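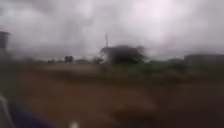 Eynon field unit, onboard camera, bare ground under heavy cloud.

Eynon outdoor rover — mast camera kit (Norotis mount)

SERVICE NOTICE, 11 February 2023. Please read before ordering or running.

Fault: on some units the upper clamp on the camera mount works loose on rough dirt. Picture smears sideways, obstacle stop gets slow or drops out. Two units reported so far. On one the stop came in 6 meters late and the rover went through a wire fence. No injuries.

Affected: kits shipped before July with the plain steel clamp. Black clamp is fine, carry on.

What to do
Stop the rover, key out, wait for the light to go off.
Check the clamp by hand. Any play at all — do not run it.
Tighten both bolts to 15 Nm. Recheck after 40 minutes of driving.
Streaky video while moving? Same thing, park it. Dont rely on the obstacle stop.
Keep people well clear untill the new clamp is on.

Replacement clamp: free for affected kits, bolts and thread lock included. Send serial number (plate under the rear cover) to Sawsan Obeidat in parts. Fitting by Menier or do it yourself, no recalibration if the camera stays on its plate.

Kit contents: camera, mount, 2 m cable, clamp, bolts. Fits Eynon and the older Bisen chassis. Bisen needs the spacer, sold separately.

Already hit something? Leave the logs on the unit, don't reset. Call Delyth Howells on the service desk first.

Status: new kits on hold, spare clamps in stock.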